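# Kovcombe Rainfall Records

This repository holds daily rainfall totals from the Kovcombe valley, transcribed from paper ledgers kept at the Tillthorpe and Hokden gauges. Version 2 was released on Feb 24, 2025 and contains 620 ledger pages.

## Contents

- `daily.csv` – one row per gauge per day, in millimeters
- `stations.csv` – gauge names and elevations
- `notes.csv` – 188 remarks copied from the margins

Blank entries were left blank. A zero appears only where the observer wrote one.
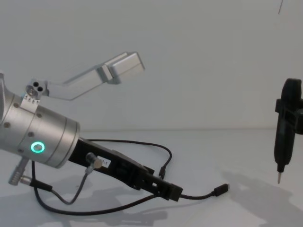 Readings marked "trace" are stored as text and must be converted before any totals are computed. The Hokden ledger has no entries for January 29 and 30 in its first year – those pages are missing from the bound volume.

## Corrections

Please report errors with the page number and the gauge name. Changes are reviewed by Hollis Doucet and Everett Montoya before they are merged.

## License

Released under CC BY 4.0. Cite as "Kovcombe Rainfall Records, version 2."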